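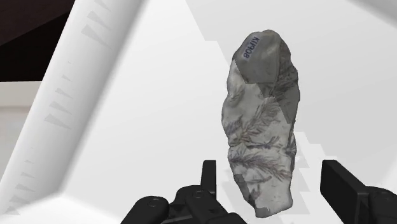
Render of specimen KIP908, with the dark fern-like imprints across the paler part of the stone.

Zaltimum: a dataset of plant fossil records

Welcome, and thank you for stopping by! Zaltimum is the catalog of the Wumthorpe plant fossil collection, typed up from the old card drawers and put into a form that people can search, sort and argue over. It holds 2,967 records. Most are leaf and frond impressions, with a smaller number of bark pieces, seeds and a good many things that earlier catalogers filed under "stem, perhaps" and left for somebody braver.

What you get

The main file is specimens.csv, one row per catalog number. The columns are catalog_no, old_no, plant_group, part, rock_type, locality, collector, card_text and remarks. If you only look at one column, please make it card_text. It carries the wording of the original card exactly as written, spelling and all, and it often says more than the tidy columns do.

There is also localities.csv, which lists 70 collecting sites, and a short file called names_changed.txt, where Jintana Kaewsai has matched the plant names on the cards to the ones in use now. She would like me to say that it is a working list and she changes her mind.

Where the records came from

Paweena Yensuk and Thongchai Wongsuwan did nearly all of the typing, one reading aloud and the other at the keyboard, swapping over when a voice gave out. The cards are in six different hands. Five of them are a pleasure. The other belongs to a collector who worked the Trindusstead quarries and wrote his sevens like ones, so please be a little careful with any old_no from that locality — we checked against the labels where there was a label to check.

Missing values

An empty cell means the card was silent. The word "illegible" means there was writing and we couldn't read it. We tried hard to keep those two apart, and I'd be grateful if you did the same when you clean the file for your own work.

Known problems

Up to 400 records have a locality that is only a parish or a road name. Coordinates for these are left blank on purpose.

"Fern" in plant_group means fern-like foliage in the broad, old-fashioned sense. Seed ferns are in there too, and splitting them out is on Jintana's list for after May.

Dates are kept as text. Please don't let your spreadsheet turn them into something else (mine did, twice, and it took a whole evening to put right).

Using it

You are free to use the files for teaching, research or plain curiosity. A mention of Zaltimum and the Wumthorpe collection is all we ask. Corrections are very welcome; send the catalog number and what you think it should say to Montri Suwannarat, who keeps the master copy and answers everything in the end.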